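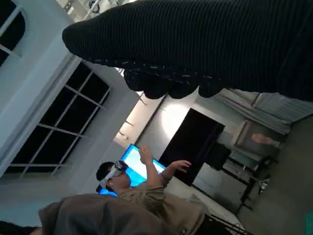
Page last changed: 15 Aug 2018

Progress report to the Wurnier Fund
Kenden Safe Relationships Service, second reporting period

Calls and referrals
The helpline took 1,346 calls in the period. Most callers were asking about a current partner, and a smaller group about a former partner who was still making contact. We opened 202 new cases from these calls. The rest were given information by phone or passed to the county legal aid desk. Calls from Ulholm went up after the clinic there began handing out our number at intake. Calls from Buckley stayed flat.

Our agreement with you says that every new case gets a safety plan within five working days. We met this in all but nine cases. In six of those the caller asked us to wait. The other three were our delay, during the two weeks when the Buckley advocate position was vacant. Parviz Yazdani started in that post in the last month of the period and now carries a full caseload.

Court support
Advocates went with clients to 273 hearings, mainly for protective orders. Hearings in Buckley are often moved at short notice, and we paid more in mileage than planned. We would like to move $3,469 from the printing line to travel to cover this. A revised budget sheet was sent separately. 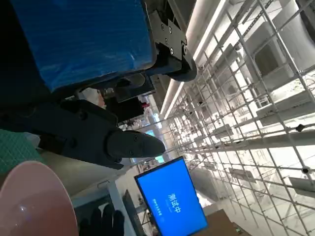

The printing line is underspent because the new leaflets are still with the translator. The English text is final. It covers early warning signs, how to keep a record of threats, and what to do when an argument turns physical.

Training
Ghazal Naseri ran the one-day course for patrol officers in Ulholm twice. Officers asked for more time on calls where both partners are injured and each blames the other. That section will be twice as long next time. The Buckley course was postponed at the department's request and has no new date yet.

Next period
Finish and print the leaflets.
Set a date for the Buckley course.
Review the five-day target with both advocates.
Send the final report and accounts in December.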